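The walk back to the start line

Kwaku Quaye was 16 when he first ran the 400 metres hurdles, and he fell at the second one. He got up, walked across the infield and told his coach he would rather do the high jump.

He has not done the high jump since. Quaye is now one of the senior athletes at Vekstead Harriers, a club with a cinder-coloured track, a clubhouse that was built as a cricket pavilion and a hurdles group that has grown from a couple of teenagers into one of the busiest in the district. He trains with them four evenings a week and coaches the younger ones on two of those.

"I was not a natural," he said. "I had long legs and no idea what to do with them. People assumed that would be enough."

The 400 metres hurdles is an awkward event to sell to a young athlete. There are ten barriers, the first of them 45 metres from the start, and the gaps between them are long enough that most runners cannot simply copy what the person in the next lane is doing. Each has to work out a stride pattern and then hold on to it as the legs get heavy. A runner who takes 15 strides between hurdles early in the race may need 16 or 17 by the end, and changing the count means changing the leading leg, or chopping the stride to avoid it.

Quaye spent his first two seasons avoiding it. He could only hurdle off his left leg, so when he tired he stuttered, and he lost ground at every barrier from the sixth onwards.
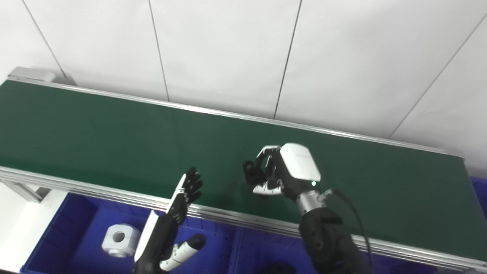
The change came in the winter after his second season, when the club's hurdles group moved its indoor sessions to the sports hall at Sorken. The hall is short. There is room for four hurdles in a line and then a crash mat, and the floor is shared with a badminton club that likes to start on time. With so little space, the group could not work on speed or endurance, so they worked on legs. Every drill was done off the left, then off the right, then alternating.

"It was boring and I was bad at it," Quaye said. "My right side felt like somebody else's. I clipped everything. I had bruises on my shin until spring."

By June he was racing with both. His time came down by more than a second over the summer, and at the county meeting he changed legs at the seventh hurdle without looking down. He finished third. He still has the number from his vest in a kitchen drawer.

The group's approach has not altered much from those winters. Athletes spend the first part of each session walking over low hurdles, hands on hips, and anyone who has come straight from a sprint background tends to find this irritating. After that come the trail-leg drills along the side of the hurdle, then short runs at reduced height. Full-height work from blocks is kept for one evening a week in the season and is dropped altogether before a big race.

Quaye's own week is fairly ordinary. He works at a builders' merchant, starting early, and is usually at the track by half past five. Mondays to most people are a rest after the weekend's racing, he said, but he prefers to jog and stretch and then take the following day off completely. He lifts weights twice a week in winter and once in summer. He eats a large lunch and a small dinner — he has tried it the other way round and did not sleep.

What he thinks about most is the bend. Athletes who lead with the right leg on the bend have to be careful that the trailing foot does not pass outside the hurdle, which can mean disqualification. Leading with the left lets a runner stay close to the inside of the lane. Quaye plans his race so that he is on his left leg for the first bend and can use either on the second.
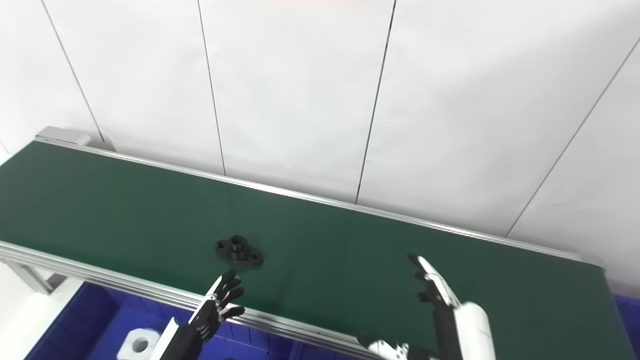

The plan does not always survive the weather. The Vekstead track is open on its western side, and the back straight can be directly into the wind. On a bad evening, a runner who normally reaches the fifth hurdle in rhythm will arrive half a stride short. Younger athletes try to reach for it, which is how most of the falls happen. Quaye teaches them to add a stride early, accept the lost time and get over cleanly.

He has had his own share of trouble. Two years ago he tore a hamstring at the Pillai Cup, an inter-club match held at the Kokavside stadium, and missed the rest of that season. He had gone into the race with a tight leg and had told no one. It was 7 weeks before he could jog and a good deal longer before he trusted it over a barrier.

"I should have pulled out," he said. "It was a relay day as well, so I let four people down instead of one."

During the lay-off he began helping with the under-15s, at first just to have a reason to be at the track. He set out hurdles and held the stopwatch. Then he was asked to take a session, and then another. The group he looks after now has about 40 names on its list, though on a wet night the number who turn up is much smaller.

Parents often ask him whether hurdling is dangerous. He tells them that children fall over a lot at first and that the training hurdles tip easily. He also tells them that growth spurts are the hardest time. A boy or girl who was comfortable over the barriers in spring may be all over the place by autumn, through no fault of their own, and a few give up at that point. He tries to keep them doing the drills until their timing returns.

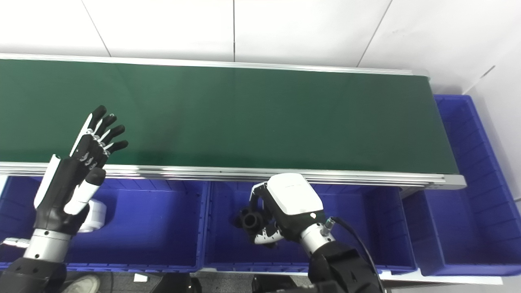

So when should a young athlete move up to the full 400 metres hurdles?

Quaye's view is that they should wait until they can run a steady 300 metres hurdles off either leg, and that the age matters less than that. Some of his group have been ready early. Others needed two more winters, and one of those is now the fastest junior in the club. He does not let anyone enter the longer race just to make up the numbers in a league match, which has led to some sharp conversations with team managers.

His own racing is not finished. He was fit for the whole of this past season, ran at Kokavside again and came fourth in the Pillai Cup, without any problem in the leg. He had hoped for a place in the first three and was beaten to it on the run-in from the last hurdle, where he has always been weaker than he would like.

This winter he will add a longer hill session and cut back on the weights. The group returns to the hall at Sorken on October 27, 2026, with the badminton club on the other side of the net as usual. New members are asked to bring flat shoes and something warm, and to expect a lot of walking.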